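Running a toy-shelf session with the Drivik arm
Robotics club notes, Ultivell room

Each team gets 20 minutes with the robot. The task is to pick a named item off the wire cart and put it back on the same shelf. Shabnam Usmani keeps the booking sheet.

1. Park the cart against the white wall and lock any casters that have a brake.
2. Leave the top shelf clear. Books go upright on the one below it, with soft toys in front.
3. Home the arm and wait for the green status line in the console.
4. Start both camera streams, wrist and head, and check they share a clock.
5. Record 15 tries. Save failed grasps as well, and tag them "miss".

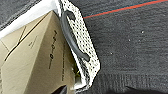
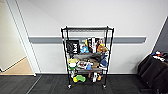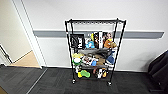 First picture: wrist view, close to a cardboard box. Second and third: head view of the cart.

If the wrist view is filled by one object, back the arm off 4 cm before you plan the next grasp. Printed labels are often too blurred to read at that range, so take the item name from the head view.

Plush toys need a lower grip force than books. Thodoris Kouris has the current settings in the Clevine folder. Stop at 1000 saved clips and copy them over before the next team logs in.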